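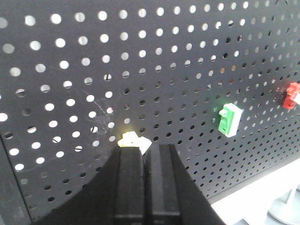 Flerow is the insertion planner we have been running on the pegboard cell since October, and this gallery follows one placement through the stack, from detection to release. The code is split into a perception node, a planner and a wrist-level controller, and most of the work this quarter went into the first of these. A perforated board is an awkward target for a detector. Every hole looks like its neighbors, and brightness is no guide to which ones are usable: toward the upper left the light comes through from behind and the holes read white, while to the right and lower down they read dark. The previous detector thresholded on intensity and lost the grid wherever that changeover fell. The current one fits a lattice to hole centers of either polarity and uses the shrinking of the holes with distance as a check on the board pose.

Pale peg, at the fingertips
The planner carries the grasped part as an offset from the tool frame. For the white or cream peg between the two fingers, that offset is re-estimated on approach from whatever projects above the fingertips. The sliver visible between the fingers is masked out. It used to pull the estimate down toward the palm.

Green hook, right of center
Mounted hooks enter the planning scene as boxes with a margin of 4 mm. The small tab on the upper left of this one sticks out from the board, so it gets its own box. With a single box around the whole hook, the planner rejected approach paths that were clear.

Red hook, near the right edge
Only part of it is in view. Partial detections are kept, flagged as incomplete and extended by one hook width past the image border. Jalen Sorensen wrote the extension rule after the tracker kept deleting and re-creating the same obstacle during slow wrist rotations.

Arm body, lower left
The dark curve across the lower part of the board is the arm itself. A self-mask rendered from joint angles removes it before the lattice fit. Mask lag was the largest single source of false holes in the old build. Joint states are now interpolated to the exposure timestamp – the buffer holds 600 ms, far more than it needs.

Scuffs and scratches
The thin curved scratches above and to the left of the peg produce short edges close to the holes. The fit discards any edge that does not close into an ellipse. No retraining was needed for this.

White tabletop, lower right
Overexposed, with almost no texture. Pixels in this region are excluded from auto-exposure metering, along with the gray stand base in the corner. Metering now uses the board region only.

Configuration notes
Lattice fit: 3 iterations, then reject outliers and refit once. Planner: Plesia, sampling mode, fixed seed for regression runs. Controller: Jurnier, compliance enabled on the last segment only. The regression set holds 643 recorded approaches and is replayed every Monday against the main branch.

Open items
Pose estimates still drift when fewer than two board edges are visible. The Barrientos calibration tool writes its extrinsics in a different axis order – convert before loading.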